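Sharing a bench with a robot arm: workshop rules that stick
67 shares 11 comments

I love these machines. Once you've had an arm sorting odds and ends on your own bench you'll never want to go back! But good habits come first, and these are the ones we follow in our shed every single session (Oisín Tierney wrote the first version, and I've been scribbling on it ever since).

1. Find the stop button before the power button
Mount it where your off hand falls naturally. Everyone who comes in gets to press it once, kids and neighbours included. It's oddly satisfying.

2. Mark out the reach
Stretch the arm as far as it goes, add 500 mm, and run bright tape along the floor. Feet stay on the far side of the tape whenever the motors are live. If you change the gripper for a longer one, measure again and re-tape.

3. Start slow, then stay slow for a while
New routine? Run it at the lowest speed the controller allows, with nothing on the bench. Then do it again with soft or light things only. Full speed can wait till tomorrow.

4. Cover the work surface
A carpet offcut is brilliant for this! It quiets the knocks, stops bottles rolling, and a plain colour makes small bits much easier to pick out. Pull it tight and check that no edge is lifting. For practice pieces, mix up your shapes: a drink bottle, a snack in a crinkly wrapper, something small and blocky. Leave glass and anything with a blade in the cupboard.
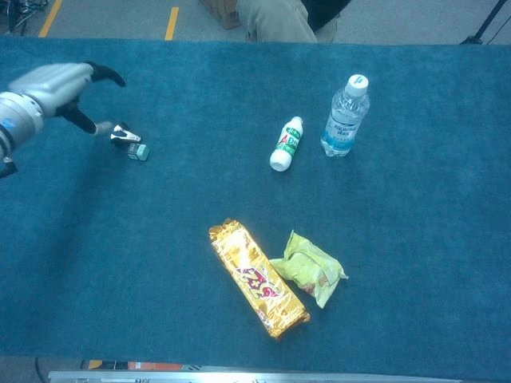 5. Tidy the cables
Clip them clear of every joint and off the walkway. Leave enough slack for the full swing, then move the arm by hand with the power off and watch for anything that pulls.

6. Keep a log
Date, routine, speed, anything weird. I use a school exercise book with 60 pages and it's my favourite thing in the shed. Lenuța Grecu keeps hers on the back of the door, in three colours of marker, and I'm a bit jealous.

7. Power off before you reach in
Every time, even for a dropped washer.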